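Visit Report: Laundry Handling Demonstration at the Umoreck Open Day

Module: Automation Project 2
Submitted by: Gunārs Vasiliauskas
Report date: Mar 17, 2022

1. Purpose of the visit

Our project for this year is a study of how a general-purpose two-armed robot can be used with household machines that were designed for people. The project plan called for one site visit before the detailed design work begins. The group chose the open day at Umoreck, where a laundry station is part of the demonstration floor. The software on the station is called Hudum by the staff and that name is used in this report.

The questions we took with us were as follows.

How is the work divided into steps, and where does one step end and the next begin?

What does the robot need to know about a door before it can open it?

What is the part played by the wrist camera, compared with the camera on the head?

How is the station laid out, and which parts of the layout are there for the robot?

A fifth question, on cost, was dropped on the day. The host was not in a position to answer it.

2. Arrangement of the open day

Visitors were taken round in groups of 8. Each group had a short talk, then a period at the station, then time for questions. The talk covered the history of the station from its first version, which was called Flurkar and had only one arm. Flurkar could move clothing between two baskets but could not work a door. Most of its parts have been taken over into later projects and we did not see it.

We were allowed to stand behind the robot during the demonstration and to follow the camera views on a monitor. This was more useful than the view from the side, as the arms hide a good deal of what the fingers are doing. Notes were taken by two members of the group and compared afterwards. Where the two sets of notes differ, this report says so.

3. The station

The station uses front-loading machines with a dark metallic finish. They carry white labels in Chinese with a number. The washer label reads 智慧洗, with "Smart wash" in English beneath it, and the dryer label begins 智慧烘. The label is in the same place on each machine we looked at, at the upper left of the front face.

The machines stand directly on the floor. This matters for our own work, because our first drawings had them on a plinth. Without a plinth the door is low and the arms have to work downwards and forwards. The grey basket is kept on the floor to the left, over a grid of white tape. We asked whether the grid was used by the vision system or only by the person who puts the basket back. The answer was that it is for the person, and that the position of the basket is found again from the camera each time.

There is also a metal outlet set in the floor in front of the machines, with a cable running from it. A mobile base would have to be kept clear of it. We have added this to our own list of hazards, which until now dealt only with the arms.

4. Observations at the station

4.1 Division of the task

The task is written as a list of short actions. Each has a start condition and an end condition, and the next action is not started until the end condition is met. In the version we were shown, opening the door, taking hold of an item, moving it to the opening and letting go are separate actions. Closing the door is also separate and may be called at any time.

The host gave the size of the practice set as 2,039 recorded attempts, of which 1,991 were kept. The rest were removed because a recording was incomplete. We asked if failed attempts were removed as well and were told that they were kept and marked. A smaller set of 1,760 attempts is used for the door actions alone.

4.2 Doors

The door is the part of the task that interested us most. A round door with a ring has no handle in the usual sense, and the fingers must find an edge that they can get behind. The approach used is to bring one gripper to the ring and hold the other arm back until the door has begun to move. One set of our notes says that the second arm is held still by a rule in the software, the other that it is simply not given a target. We were not able to settle this and have written to the host. 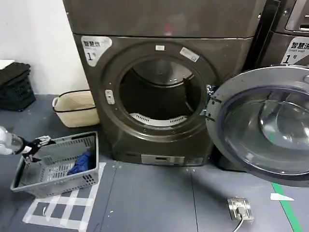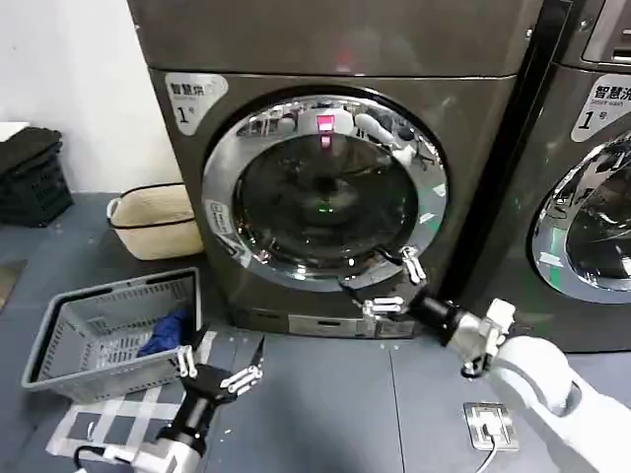
Washer no. 1, with the right gripper at the ring of the door

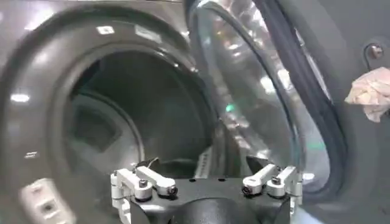

Department of Mechanical and Control Engineering - Automation Project Group

4.3 Wrist camera and head camera

The head camera gives the layout: where the machines are, which door is open, where the basket is. It is of less use once an arm is close to a machine. In the wrist view the gripper is always at the bottom of the picture and the rim of the opening can be followed past it, so that the distance between the two can be judged directly.

The difficulty is with surfaces. The glass of the door is domed and clear, and it reflects the ceiling lights as bright streaks. The ring on the washer door is polished and mirrors the room. A method that looks for edges will find a great many that do not belong to the machine. The host said that an early version mistook a reflection for the edge of the door, and that the cure was to compare several views taken as the arm moves. A reflection shifts in a different way from a real edge. We had not thought of this and it has changed our plan for the second stage (see section 6).

The rubber gasket is easier. It is grey, thick and rounded, though it catches some highlights, and the contrast with the inside of the drum is strong.

4.4 Gripper

The fingers are driven through a linkage of short bars joined at pivots. The gripper body is dark and the bars are light, which makes the position of the fingers easy to read in the wrist view. We do not know if the colours were chosen with this in mind.

The gripper is used for cloth and for doors without being changed. This is a compromise. For cloth a wide opening and a soft contact are wanted; for a door ring the finger must be stiff and thin enough to get behind the edge. The host regards the door as the harder requirement and the fingers were selected for that. Picking up cloth was described as tolerant of error, in that a poor hold on a towel is still a hold.

4.5 Stopping and safety

An operator stood at the station with a stop button throughout. Visitors were kept behind a line. The speed of the arms during the open day was set lower than in normal use, so no timing was taken and none is given in this report. A member of our group had prepared a timing sheet, which was not used.

5. Comparison with our own bench

Our own bench, which we call Bayram after the drawing office it was inherited from, has one arm, a fixed camera and a cupboard door with a knob. The comparison below is limited to points that affect the design.

Door. Ours has a knob and a spring catch. Theirs is round with a ring. A ring asks for a different finger shape, and our present fingers are too thick.

Cameras. We have one fixed camera. After the visit we consider a wrist camera necessary for any work at an opening.

Lighting. Our bench is lit from one side to reduce shadow. At the station the light comes from overhead and the reflections are accepted and dealt with in software. We think the second approach is closer to conditions in a home.

Height. Our door is at bench height. Work near the floor brings the arm closer to the end of its reach, and this has to be checked before the frame is cut.

Records. We have kept no record of attempts so far, only of settings. The station keeps every attempt with its result. This is the cheapest of the changes open to us and was put in place in the week after the visit.

6. Changes to the project plan

The following changes have been agreed with our supervisor.

The plinth is removed from the drawings. The machine will stand on the floor and the arm mount will be lowered to suit.

A small camera will be fitted at the wrist. The bracket is to be printed in the department. The cable run past the last joint is not yet decided - the present sleeve is too short to allow full rotation.

The edge-finding stage will use several views taken during the approach. This adds work in software, and the time has been found by dropping the second gripper design.

The task will be rewritten as separate actions, each with an end condition. At present it is one long program that has to be started again from the beginning after any fault.

The working test with a round door is moved to May. It had been planned for earlier, but the new mount cannot be made in time.

7. Points left open

We still have no answer on the second arm (section 4.2). We also did not learn how the software decides that a door is fully open and not merely open far enough. The host referred to a joint angle but the hinge differs from one make of machine to another, and it is not clear how the angle is set for a new one.

Damp clothing was not discussed. The weight and the way the cloth hangs would both be different, and any figure for grip force taken from dry items would have to be measured again.

The cost question has been passed to the supervisor, who will raise it with Umoreck separately.

8. Records

The two sets of visit notes and the amended drawings are held in the project folder. The old plinth drawings have been marked as withdrawn and should not be used for the frame order.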